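The gripper that would not let go

At Zirstead, the fault that stopped work for most of a month made no noise and set off no alarm. A robot arm picked up a small black dish, carried it across a wooden table, reached the place where it was meant to set it down and reported that it had done so. The fingers were still shut.

The arm then carried on with the rest of its routine. It lowered itself towards the next dish with the first one still in its grip, pressed one into the other and kept pressing. The dish broke. A piece of it crossed the bench and struck a technician's safety glasses. The technician was unhurt and went back to work after lunch, but the arms did not run again until December.

Zirstead is a testing workshop. Manufacturers send it grippers, and its staff run them through long spells of dull handling work to find out how they wear. The trial in question was for Trilgate, which wanted to know how its new two-finger gripper would cope with crockery: small, glossy, awkward things that tip when they are nudged and slide when they are pinched. Two arms share one table. The software that tells them what to do was written by Kosach, a contractor, and it had been used on three earlier trials without trouble.

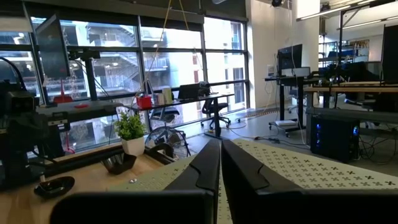 The first job after the accident was to find out whether it had happened before. Every movement the arms make is written to a log, with the command sent, the reply received and the current drawn by the finger motor. The Trilgate trial had logged 1,710 pick-and-place attempts. Staff went through the lot over four days, two people reading and one checking.

In 1,702 of them, the command and the motor agreed. The gripper was told to open, the motor turned, and the reply came back. In the other eight, the reply came back and the motor had not moved at all. Seven of those had passed without anyone noticing. In four, the arm had been stopped for the day shortly afterwards and the dish taken out of the fingers by hand. In the other three it had let go on the next open command, a few seconds late and in the wrong place, and the dish had been marked down as a poor placement.

That last point still annoys people at the workshop. The trial had been recording poor placements from the start, and they had been blamed on the dishes. Glossy surfaces slip. It was a reasonable guess and it went into two weekly reports.

Finding the cause took longer. The gripper was taken off and sent to Molefe, a small engineering firm which does inspection work for several workshops in the region. Molefe stripped it, found the gears clean and the motor sound, and sent it back with a note suggesting that the cable be looked at. The cable was swapped. The fault came back the following morning, with the arm running at quarter speed and no one near the table.

The trouble was in how the gripper answered. When it received an open command it sent back a short message to say the command had arrived. When the fingers had finished moving it sent another. The two messages were nearly the same, and if the second was late, Kosach's software would accept a repeat of the first in its place. On the earlier trials the grippers had been of a different make and never repeated themselves. The Trilgate gripper did, whenever its controller was busy, and a busy controller was also the one most likely to drop a command.

So the gripper said it had heard, twice, and the software took that to mean the fingers were open.

Trilgate and Kosach each changed something. Trilgate gave the two messages different codes. Kosach's software now reads the finger position directly before the arm is allowed to leave, and if the fingers are not where they should be, both arms stop. Zirstead added a limit on how hard an arm can push downwards, well below what it takes to break a dish. That limit had been available all along. It was switched off early in the trial because it kept tripping when the fingers brushed the wood, and it was never switched back on.

The rerun used the same table and a fresh set of dishes. They go out in no fixed pattern, some with wavy rims and some flat and square, so that the arms cannot get by on habit.

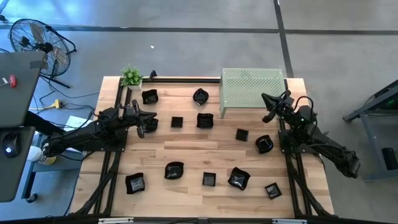
Dishes spread over the table between the two arms during the Trilgate work.

The rerun was stopped at 1,214 attempts, when Trilgate said it had what it needed. The position check halted the arms five times. On one of those the fingers had caught the rim of a bowl and could not open fully. The other four were the old fault, a dropped command, and each time the arm stayed where it was with the dish held just off the wood until someone came and cleared it. No dishes were broken.

The dropped commands themselves have not been cured. Trilgate says a new controller is on the way. Until it arrives, the gripper will now and then fail to hear an instruction, and the rest of the system has to be built on the assumption that it will.

Other things at Zirstead have changed as well. The arms used to run while people worked within reach of the table, on the grounds that they were slow and the loads were light. Staff now stand back until both arms are parked, and the stop button is tested at 8.30 each morning before anything moves. Safety glasses were already the rule, and on the day of the accident the rule had been kept.

The log is read differently too. A poor placement is no longer entered without a look at the motor current beside it. It adds 168 lines to a normal day's checking, and the person doing it usually finishes by four.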